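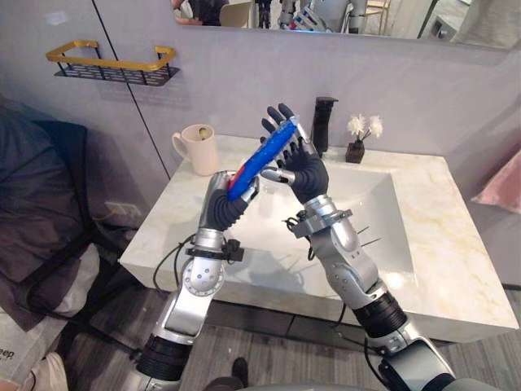 Part 3. Fitting the Dellura filter under a bathroom sink

Okay, so by now you've unpacked the Dellura, checked the parts against the list in Part 1, and (I hope) tested your water as I begged you to in Part 2. Mine came out at 284 ppm straight from the cold tap, which explained a lot about my kettle and even more about my hair. Bathrooms get hit hard by water like that, and if yours has a white marble sink you have extra reason to care, because marble doesn't forgive the strong acid cleaners most of us grab when we see chalky rings. Less scale landing on the stone means less scrubbing, and that alone sold me on doing the bathroom before the kitchen!

I've now put in three of these, two in my own house in Flirkent and one for my sister, and every time I learned something the leaflet in the box leaves out. So the steps below mostly follow the leaflet's order, with my own grumbling mixed in. Set aside an afternoon the first time. My third one took less than an hour, but I'd already made all the mistakes by then.

Before you start

You'll need:

the Dellura head, bracket and cartridge
the two braided hoses from the box
the tee valve (I use the Michalík brass one, see the note below)
an adjustable wrench, plus a second one if you can borrow it
a drill and a small bit for pilot holes
a pencil
a shallow pan or an old baking tray
two towels you don't love
a flashlight, or a headlamp if you have one

Note on the tee valve: the box comes with a plastic one and it works. I used it on my first install and it's still going. But I found it fiddly to get straight on the thread, and the Michalík one has a longer collar that you can get your fingers around. If you're happy with plastic, save your money.

Note on space: open the cabinet and look before you drill anything. You want enough room under the head to drop the cartridge down and out when it's time to change it. I hung my first one too low, right over the cabinet floor, and had to move the whole bracket up a week later. There are still two extra holes in there.

CAUTION: Fit this on the cold line only. The cartridge isn't made for hot water.

CAUTION: If your shutoff valve won't turn, or turns and keeps dripping, stop. Old valves get stiff and forcing one can snap the stem. Replace it first, or pay someone to.

Turning off the water

1. Close the cold shutoff under the sink. Clockwise, until it stops. Don't crank on it.

2. Open the cold tap up top and let it run out. It should slow to a dribble and then quit. If it's still running after a minute, your shutoff isn't closing all the way and you'll need to turn off the water to the house.

3. Leave the tap open. Put the pan under the shutoff, towels around the pan.

Hanging the bracket

4. Hold the bracket against the side wall of the cabinet, on whichever side the cold line is. Click the head and cartridge into it and hold the whole thing up where you think it should go. Your arm will get tired, sorry. Check that both hoses reach without a sharp bend, and that the cabinet door still closes. (I forgot the door. Of course I forgot the door.)

5. Mark the two screw holes with the pencil, then take everything down.

6. Drill the pilot holes. If the cabinet wall is thin, wrap a bit of tape around the drill bit to show you how deep to go, so you don't come out the other side into a drawer.

7. Screw the bracket on, snug. Give it a tug. A full cartridge is heavier than a dry one and you want the bracket to feel rock solid.

What if you have a pedestal or wall-hung sink with no cabinet? You can mount the bracket on the wall behind it, into a stud. I haven't done this myself. My sister's contractor said it was fine and it does look okay in other people's houses, but I can't walk you through it.

Fitting the tee and hoses

8. Unscrew the cold supply line from the shutoff. Two wrenches make life so much easier here, one to hold the valve still and one to turn the nut. Some water will come out. There's always more than you expect.

9. Thread the tee onto the shutoff by hand. It should spin on freely for a few turns. If it fights you right away it's crooked, so back it off and try again.

10. Tighten with the wrench a quarter turn past hand tight. The fittings have rubber washers inside and they do the sealing. No tape needed on these threads.

11. Push the blue-tagged hose into the port marked IN on the filter head until you feel it click past the second ring. There are two rings! The first feels like you've made it, and you haven't. I had a lovely slow leak from exactly that.

12. Do the same with the other hose at OUT.

13. Connect the IN hose to the tee, and the OUT hose to the faucet's supply line. Hand tight, then a quarter turn.

14. Tug each hose gently. Nothing should move.

Note: The tee has a spare outlet with a cap on it. Leave the cap on and check that it's tight. It's meant for a second branch, for instance if you want to feed a bidet seat unfiltered water later. I did look into that, and then saw the price and went and had lunch.

Putting in the cartridge

15. Wash your hands, then take the wrapper and both end caps off the cartridge. Keep the caps until you're done.

16. Wet the top rubber ring with a little clean water. Dry rings pinch.

17. Line up the arrow on the cartridge with the open padlock on the head, push up, and twist to the closed padlock. It takes a firm push. You'll think you're breaking it.

18. Write the date on the sticker and put it on the cartridge facing the door. My current one says Dec 28, 2022, in my worst handwriting, because I was lying on my back.

Turning it on

19. With the tap up top still open, crack the shutoff a quarter turn and wait. The tap will spit and cough for a bit. Let it.

20. Once it's running steadily, open the shutoff the rest of the way, then close the tap so the line comes up to full pressure.

21. Dry every joint with a towel and then run a piece of toilet paper around each one. Toilet paper shows a drip much sooner than your finger does. Check the tee, both ends of both hoses, and the ring around the top of the cartridge.

22. If anything's weeping, give that nut another eighth of a turn. If it still weeps, shut off the water, take it apart, and look for a folded washer.

23. Flush the cartridge by running the cold tap for ten minutes. The water may look gray at first, from loose carbon dust. Use it on the plants if you hate wasting it (I fill the watering cans).

24. Check the joints again before bed, and once more the next morning.

Testing the result

I like the Evance strips for this. Run the cold tap for a minute, dip, shake off the extra, and read it when the packet tells you to. My upstairs bathroom dropped from 284 to 100, and my sister's started at 260 and ended up close to the same place as mine. Don't panic if your number isn't as low on day one. Flush it some more and try again the next day, and if there's still no change at all, check that you haven't swapped IN and OUT. Ask me how I know.

Changing the cartridge

Each one is rated for 700 gallons. For a bathroom used by two people I swap mine every June and again in the winter, and I don't bother keeping a tally. If the flow drops to a sad trickle, go sooner. You only need steps 1 to 3 and then 15 to 24, and have that pan ready, as the old cartridge comes off full.

Going away for a while? Close the shutoff before you leave. When you're home again, run the cold tap for five minutes before you brush your teeth with it.

Part 4 covers the kitchen, where the hoses are longer and you'll probably have a garbage disposal in your way.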